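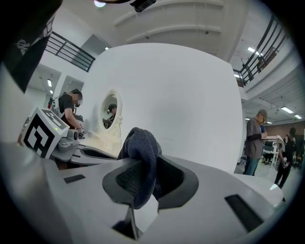
Lesezeit: 3 Minuten

Als meine Großtante beschloss, das Haus in Stododham zu verkaufen, rief sie mich an und sagte, ich könne mir etwas aussuchen, aber bitte nichts, was die Treppe hinunter Ärger mache. Ich war damals seit 2 Jahren nicht mehr bei ihr gewesen, worüber sie kein Wort verlor, und ich schämte mich deshalb umso gründlicher. Ich sagte sofort, ohne nachzudenken: den Spiegel.

»Ach, den«, sagte sie, und dann war es eine Weile still in der Leitung, so still, dass ich ihre Küchenuhr hörte.

Der Spiegel war oval und hatte einen weißen, verschnörkelten Rahmen, und als Kind hatte ich geglaubt, die Schnörkel seien aus Zuckerguss. Einmal habe ich sogar daran geleckt (er schmeckte nach Staub und ein bisschen nach Haarspray). Er hing über der cremefarbenen Ablage, auf der meine Großtante alles liegen hatte, was sie für einen Tag brauchte: Kamm, Puder, Lesebrille, die Tabletten, einen Bleistiftstummel, mit dem sie sich Dinge auf den Handrücken schrieb, und immer ein dunkelblaues Tuch, mit dem sie das Glas abwischte, bevor sie hineinsah. Erst wischen, dann schauen, so hielt sie es ihr Leben lang. Man wisse ja sonst nicht, sagte sie, ob der Fleck auf dem Spiegel sitze oder auf der Nase.

Im Februar fuhr ich hin. Die Bahn brauchte ewig, in Vullmont standen wir wegen einer Weiche, und als ich endlich klingelte, hatte sie schon zweimal Kaffee gekocht und den ersten selber getrunken. Das Haus war halb leer. Ein Herr von der Firma Prevwood war da gewesen und hatte 400 für die Anrichte geboten, was sie eine Frechheit fand, und 3.000 für das Klavier, was sie ebenfalls eine Frechheit fand, nur in die andere Richtung, denn das Klavier war seit Jahrzehnten verstimmt, und sie hatte ihm das auch gesagt. Er hat es trotzdem mitgenommen. Sie erzählte das mit solchem Vergnügen, dass der Kaffee in der Tasse schwappte.

Wir gingen nach oben, langsam, mit einer Pause auf dem Absatz, wo sie sich am schwarzen Geländer festhielt und so tat, als müsse sie mir etwas an der Decke zeigen. Dann standen wir vor dem Spiegel, sie und ich, und ich erschrak ein wenig, weil wir uns so ähnlich sahen. Das war mir nie aufgefallen. Dieselbe Stirn, derselbe schiefe Mund, bloß bei ihr mit 50 Jahren Vorsprung.

»Du musst ihn im März und im Herbst mit Essig abreiben«, sagte sie. »Und häng ihn nicht zu hoch. Deine Mutter hängt alles zu hoch.«

Ich nahm ihn vom Haken. Dahinter war die Wand heller, ein sauberes Oval, und sie legte die flache Hand darauf, als wollte sie fühlen, ob es noch warm war. Ich hielt den Spiegel gegen den Bauch gedrückt und wusste nicht, wohin mit den Augen, also sah ich auf die Ablage, auf den Kamm und die Brille.

»Weißt du, was ich morgens zu ihm gesagt habe?«, fragte sie.

Ich schüttelte den Kopf.

»Guten Morgen, Teshome.« So hatte das Schiff geheißen, auf dem sie als junge Frau in der Wäscherei gearbeitet hatte, und von dort stammte der Spiegel, aus einer Kabine erster Klasse, und wie er von Bord gekommen war, darüber schwieg sie auch an diesem Nachmittag sehr freundlich.

Wir wickelten ihn in zwei Bettlaken und das gute Badetuch. Das blaue Tuch steckte sie mir in die Manteltasche, zusammengeknüllt, wie es war, und dann wollte sie, dass ich noch ein Stück Kuchen esse, und ich aß zwei.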